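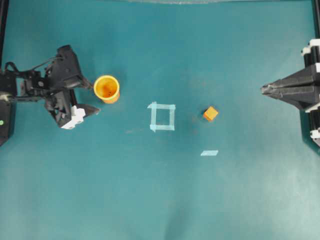

Category: Table Covers & Work Surfaces
Posted May 14, 2026 · 9 replies · 300 views

Teal sheet on the table keeps its creases – and a tape question

himel_k
Hello everybody. I have bought a teal sheet to cover my work table. It is smooth and I like the color very much, but it came folded and now there are creases which do not go away. The worst is one long shallow wrinkle that runs diagonally near the middle. On the sheet I mark a small square with light blue tape, so that things go back always to the same place. Small things only, like a cup or a cube. When there is a wrinkle under the cube, it does not sit flat and this disturbs me.

My two questions: how do I make the sheet flat, and will the tape leave glue if I keep it for some weeks?

sinaga114
Roll it around a thick cardboard tube, with the good side outside, and leave it for two nights. It worked for mine. Do not fold it again after this.

old_bench
I would not wait for two nights. Use a hair dryer on low, from the back side, and press with a towel while it is warm. Ten minutes and finished.

sinaga114
With respect, I do not agree. I made shiny spots on one sheet with a hair dryer. It depends on what the sheet is made of, and himel_k did not say it.

himel_k
I do not know what it is made of, sorry. The label says only Lodora and the size. I think I will try the tube first.

lampside
Are you sure that all of them are real creases? With a lamp on one side, every small wave in the sheet looks deep. My own cover looks much paler in the corner near the lamp, and I thought it was a stain. I cleaned it for an evening. It was only the light.

old_bench
Lampside is right about the light, but a crease you can feel with the finger is a crease.

pranetti_fan
About the tape. I keep the same kind of square on my table, also a short strip beside it to show where I begin. Paper tape is fine for a few weeks if there is no sun on it. After that the glue becomes hard and you must rub it with a little cooking oil, then soap. Pull it slowly and flat, never straight up.

sinaga114
Light blue on teal, can you see it well enough? I would take white.

himel_k
I can see it well. White is too strong for my eyes in the evening. And the things I put there are orange, so I do not lose them.

old_bench
You can also draw the square with chalk and forget the glue question completely.

himel_k
Chalk goes on my sleeves – I tried it in September. Thank you to all. The sheet is on the tube now, and I will write again when I unroll it.

Tags: table cover, creases, tape marks
Reading time: 2 min · Shared 9 times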